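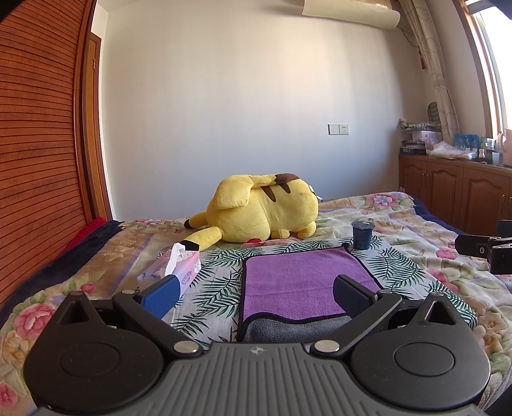

Purple towel on the rose bedspread.

I finished the Plindthorpe Station set on Saturday, so I can finally write it up. A couple of people asked me whether it was worth the money, and the answer depends on how you feel about roofs.

For anyone who doesn't follow Sorex, they make brick sets that sit somewhere between the kids' stuff and the big display models for adults. The box for this one says 797 pieces. I paid $91 for it at Tkachenko, the toy and hobby store in Hutiswood, the one next to the tire place. It had been on the shelf long enough that one side of the box had faded. I asked if they would take something off for that and they said no.

The set is a small country railroad station with a platform, a ticket office, a waiting room and a short piece of track. There is no train. The picture on the front of the box shows a train, very small print says the train is sold separately, and the train that is sold separately has been out of stock everywhere I've looked. I knew this going in. I still think it's a little cheap of them.

The pieces come in numbered bags, 24 of them, which sounds like a lot for a set this size, but some hold only a handful of parts. Bag 2 is nothing but fence. I like small bags. I work in the evenings after dinner and I can do one or two and stop at a sensible place. With the older Sorex sets you got four huge bags and spent the whole first night looking for one brown hinge.

The base goes together fast. It's gray plates with a row of tan along the front for the edge of the platform, and by the end of the first evening I had something that looked like a parking lot. The walls are where it gets good. They're built in sections lying down, then stood up and clipped into the base, and each section has the inside and outside done at once, so the waiting room has green paneling on the inside while the outside is brick red. I haven't seen them do that before. The clips are tight. I had to press hard enough on the back wall that I pushed a window out and had to go looking for it under the radiator.

My friend Hường Bùi came over for the ticket office. She's built more of these than I have and she's much faster, and she doesn't look at the booklet for each step the way I do. She looks at the finished picture for the page and fills in the rest. That works fine until there's something hidden behind the wall, and in the ticket office there is: a little lever that makes the ticket window slide up and down. We had the office done and the roof plate on before we noticed the lever still sitting on the tray. We took most of it apart again. It took the better part of an hour, and I will say the window does slide nicely.

The inside details are the best part of the set in my opinion. The ticket office has a rack of tiny luggage tags, a stool, and a stove with a kettle. The waiting room has two benches and a clock, and the clock face is printed, no sticker. There's also a notice board with a timetable that you can read if your eyes are better than mine. All the stops are named after other Sorex sets, which I thought was a nice touch, and the last departure is at 9:40 at night.

There are stickers, though. The big station sign over the platform is one long sticker and it goes on a part made of two tiles side by side, so any gap between the tiles shows as a wrinkle. I put mine on slightly crooked. I pulled it up to fix it and it went back down slightly crooked the other way, and I left it there. If I did it again I would push the tiles together against a ruler first.

Now the roof. It's dark blue, it covers the whole building, and it's made of the same small slope piece over and over. That takes up bags 17 through 21. The steps in the booklet for this section are just a picture of the roof with one more row on it. I put a ball game on the radio and got through it in two evenings. Both halves are supposed to lift off so you can get to the rooms, and the left half does. The right half catches on the chimney, and if you aren't careful the chimney comes up with it. I checked the booklet again to see if I'd made a mistake and as far as I can tell I built it the way they drew it. Hường's theory is that one of the chimney plates should be turned around. I tried it and it was a bit better.

The last few bags are the outside things: a lamp post, a luggage cart, a flower bed, a mailbox, and a tree. The tree is poor. It's the same leaf part they've used for years, stuck on a brown post at four heights, and next to the building it looks like it came from another set. I ended up taking it off and putting one from my old garden set in its place.

You get four figures. There's a stationmaster with a whistle, a woman with a suitcase, a boy with a fishing rod, and a man who doesn't have any accessory and looks annoyed. My neighbor's daughter, Diệp Hứa, who is ten, has decided he's the one waiting for the train that's sold separately. She has been following this build closely and would like me to do the lighthouse next.

The box gives the age as 10 and up. I think a patient kid of that age could handle everything except the roof, and the roof isn't hard, it's only long. I would help with the wall clips. Diệp did the flower bed and the luggage cart by herself with no trouble at all.

As for missing parts, I was short one clear round stud, the kind used for the lamp. I wrote to Sorex through the form on their site and got a reply the next day saying one would be mailed out. It hasn't arrived yet. In the meantime the lamp has a yellow one from the spare parts box, and I may keep it that way. There were a few extras left over too, mostly the very small pieces, and one whole spare luggage tag.

It's deeper than I planned for. The shelf over my desk is fine for most things but the platform sticks out over the front, so for now the station is on top of the bookcase in the hall. It gets dusty up there. I use a soft makeup brush on the roof and it gets between the rows fairly well.

So would I buy it again at that price? For the ticket office and the waiting room, I think so. If you can find it for less, with or without a faded box, don't wait. I've asked Tkachenko to call me if the train ever comes in, and the man at the counter wrote my number on the back of a receipt, so we'll see how that goes.

Next up is a repair, the bridge I dropped back in February. Most of it is still in a shoebox.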